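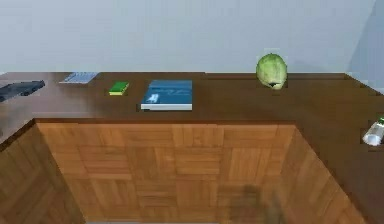 The desk in Karkness, with the cabbage at the back.

The planner stopped at step 42 again. I had left it running while I ate, and when I came back the log had 1384 lines and the last one said target not found.

Karkness was the name Kurner gave the test house. The house had a desk, a kitchen counter and a wagon, and it existed on one server. My job was to get the planner to find a jar with a lid and plan a path to it. Meijer had bought the planner from Cloritz and wanted it by the end of July.

I opened the detector output. It had a book, a cabbage and a bottle on the desk, all with good scores. It had no jar, and it kept searching the desk. 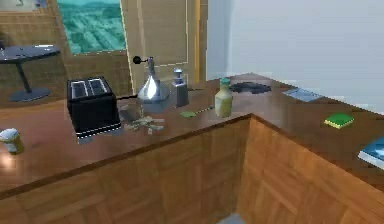

Kitchen counter, jar at far left.

On the counter it did better. It boxed the toaster and the kettle, then gave the jar a score of 7 out of 100. The cutoff was 20. I lowered the cutoff to 5 and started run 112.

The new run was slow. The planner dropped the desk from its list and turned to the brown table. I watched the score climb each time the view updated, and I didn't touch the keyboard. 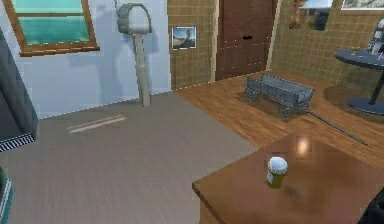
Kurner wrote back that night that a lower cutoff would fill the map with false jars, and that I should fix the detector first. I read the message twice. Then I put the cutoff back to 20 and opened the training set.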